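4. Setting Up Your Gerklow Recorder for the First Time

Welcome to the part everybody wants to skip ahead to! Please give yourself an unhurried half hour for it, with a cup of something nearby (but not too nearby).

4.1 Before you begin

Choose a flat, steady table with enough room to open the lid of the carrying case all the way back. If the recorder has spent the night in a cold car, leave the case closed indoors for 10 hours or so before you open it. I know that sounds like forever when you have a new toy waiting, but moisture on the microphone capsules is the most common trouble our repair bench sees.

1. Lay the case flat with the lid facing up.
2. Release the latches one at a time and lift the lid slowly.
3. Take out the recorder first, then the power supply, then the cable pouch.
4. Close the lid again and move the case out of your way.

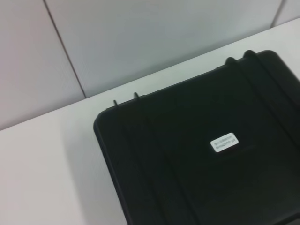 The black case, lid up on a white tabletop.
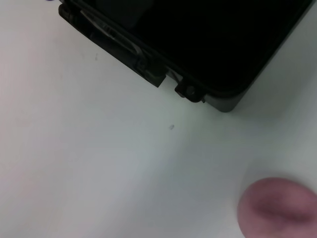

NOTE: Keep the foam inserts. They are cut for this model only, and if you ever mail the unit to us for service we will ask you to use them.

4.2 Power

5. Plug the power supply into the wall, and only then into the recorder. The small lamp beside the socket will glow amber.
6. Let the battery charge until the lamp turns green. A first charge takes almost 6 hours — perfectly normal, and later ones are a good deal quicker.

CAUTION: Use only the Neltar power supply that came with your unit. Others may fit the socket and still damage the battery.

4.3 Microphones and levels

7. Connect the left microphone to input A and the right one to input B. Push until you hear a click.
8. Turn both level knobs all the way down, put on your headphones, and press REC once to go into standby.
9. Ask a friend to talk at the volume you expect to record, and bring the knobs up until the meter sits just under the red. For choirs and brass bands, leave yourself more room than you think you need.
10. If the headphones hum, move the power supply farther from the microphone cables, or run on battery and see whether it goes away.

NOTE: Units with firmware 600 or earlier show the meter upside down in standby. Updating to 656 takes care of it; see Section 9.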